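Sorting Dry Snacks and Noodles for the Pantry Shelf

Vernora pantry guidance, revised June 12, 2021

1. Clear the table
Lay all packets flat on a clean surface. Keep large bags of crisps apart from the ramen. 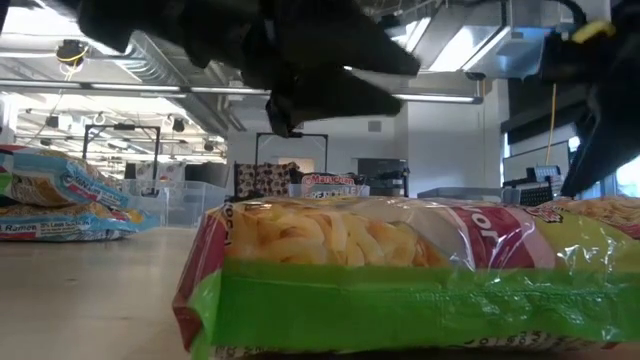

Check the date on every packet and set aside any with a split seam.

2. Handle with care
Lift wrapped noodles by the upper end of the wrapper. Do not squeeze the middle, as the noodle block breaks easily.

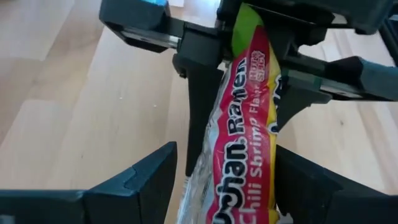 3. Group by kind
Place noodles of one make together, with the labels facing up. Snack packets may be stood upright at the back. 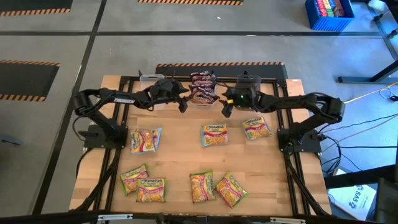
Each clear container holds one kind only. Queries should be addressed to Yupin Bunnag.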